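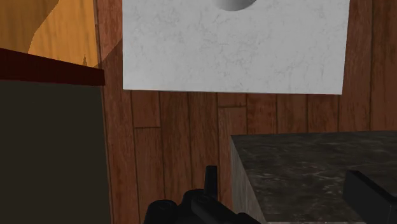
Mohcine Bouzid wrote in to ask whether a sourdough starter can be dried and brought back months later, and yes, it can! I dried a batch of mine (her name is Diltik) one September and she was bubbling again by spring.

## Drying it

1. Feed the starter and wait until it's at its liveliest -- domed on top, full of holes.
2. Spread 64 g over baking paper, as thin as you can manage. Thinner than that, even!
3. Leave it somewhere airy, out of the sun, until it snaps cleanly. Mine took 3 days.
4. Crumble the flakes into a clean jar, screw the lid on and write the month on it.

If the middle still bends, give it another night. Please don't be tempted by the oven, as it gets too hot and you'll kill the yeast.

## Waking it up

Stir a spoonful of flakes into the same weight of lukewarm water and let them soften for an hour or two. Add a spoonful of flour, cover loosely and feed again each day. The first day is usually dull, then you get a few bubbles, and then whoosh -- up the jar it goes.

Rye flour speeds things up no end (I use a bit of wholemeal rye for the first two feeds, then go back to white). Bake with it once it doubles between feeds.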